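Household Skills, Unit 5: Bins, Baskets and the Business of Putting Things Away

Welcome back, everyone, and thank you for bringing in your lists from home. I read all of them over the weekend with a pot of tea and enjoyed them more than I probably should have. Tonight we stay with the open bin, the plainest storage there is, and still the one most of us get wrong.

Start with the table. Clear it completely before the bin comes out, even if that means a pile on the floor for a few minutes. Then put the bin close to the edge where you stand, so you are dropping things in and never reaching over to them. A lid can wait. In the Drerkside packet (page 22) you'll find the sorting sheet we used last term, and it still works nicely for toys, craft supplies and that drawer of cords we all have.

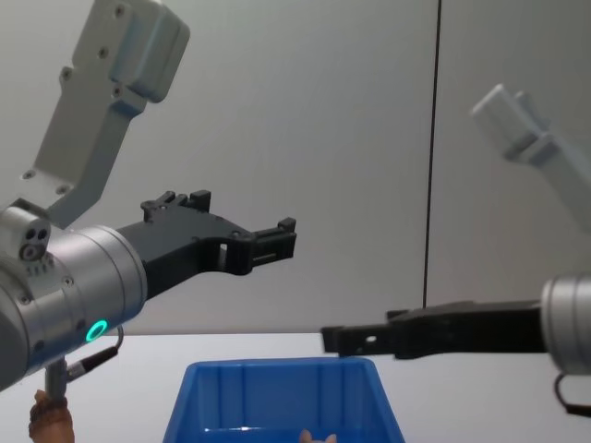

One of last term's students wrote on the feedback sheet that a blue bin on a white table was the first setup that stuck at her house, and that she would skip the sorting sheet altogether and go by color, one bin to a person. I have a soft spot for the sheet, as you know, but color does work well in a busy family – and small children who can't read a label yet will manage it just fine.

Now, filling. Heavy and flat things go in first, soft things last, and please stop a hand's width from the top. A bin filled to the brim gets a second layer heaped on it by Thursday, and then you are back to digging.

For next time: choose one bin at home, empty it, and sort what you find into keep, move and give away. Write down anything that surprised you. Over 400 small items came out of one kitchen bin in the Zunbridge class, mostly twist ties and rubber bands, so don't be shy about yours.

Reading: Trillico workbook, the chapter on open storage. Spare copies are in room 644.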